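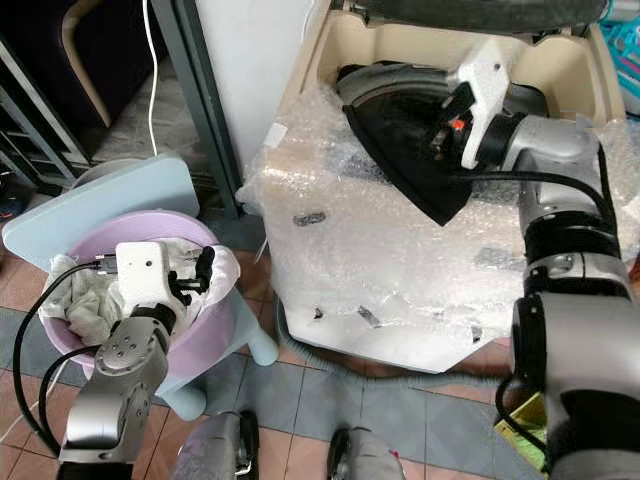 Chapter 7
Soiled Textiles: Receiving, Holding and Sorting

7.1 Scope of the chapter

Chapter 6 dealt with water supply and drainage. This chapter covers the period between the moment a textile is taken out of use and the moment it enters the wash. In small establishments this period is often left without a written procedure, and a large share of avoidable damage dates from it. Stains set, colors transfer, and small items go missing inside larger ones.

The procedures assume a workroom without built-in sorting tables, where basins, bins and stools serve as the working equipment. Larger plants are treated in Chapter 11.

After completing the chapter the student should be able to:
select a holding vessel suited to the type and quantity of the load;
set a working height for sorting by hand;
separate white cottons from mixed loads and record them;
explain why tiled floors are preferred in a receiving area.

7.2 Terms

Holding vessel. Any open container in which textiles wait before washing. Basins are used for hand sorting and short soaks, bins for bulk storage.

Dead time. The interval between receipt and first contact with wash water. It is recorded in minutes.

Overhang. Fabric lying across or outside the rim of a holding vessel. Overhang is acceptable during sorting. During soaking it is a fault: the fabric outside the rim draws water over the edge by capillary action, and the part above the water line is not treated.

Yellowing. A shift in the color of white goods caused by body oils, residual detergent, iron in the water or age. Slight yellowing is easily missed when a cloth is examined alone and should be judged against a second white cloth under the same light.

7.3 The holding vessel

Plastic basins are light, do not rust and can be rinsed quickly. Round basins have no corners in which lint collects, but they waste floor space when placed side by side. Rectangular bins store more per unit of floor area and are harder to clean along the lower edges.

A vessel used for hand sorting should be raised off the floor. A low plastic stool is sufficient for a basin of moderate size, provided that the base of the basin rests fully on the seat. The stool must be checked for rocking before the basin is filled. On tile, uneven joints are the usual cause.

Fill by volume. A sorting basin is full when the top layer can be turned over with one hand without pushing fabric onto the floor.

7.4 A survey of dead time

Egger and Steinbach recorded 132 loads at the Gandness training laundry. Loads held for less than 60 minutes required a second treatment in 3 cases. The authors noted that folded cloths and crumpled cloths were not recorded separately, so the effect of folding cannot be taken from their figures. The matter is taken up again in Section 7.9, together with the Camacho method of layered sorting.

7.5 Preparing the receiving area

Clear the floor around the vessel on the side where the operator stands. Packaged goods awaiting unpacking are kept in their wrapping and away from damp textiles.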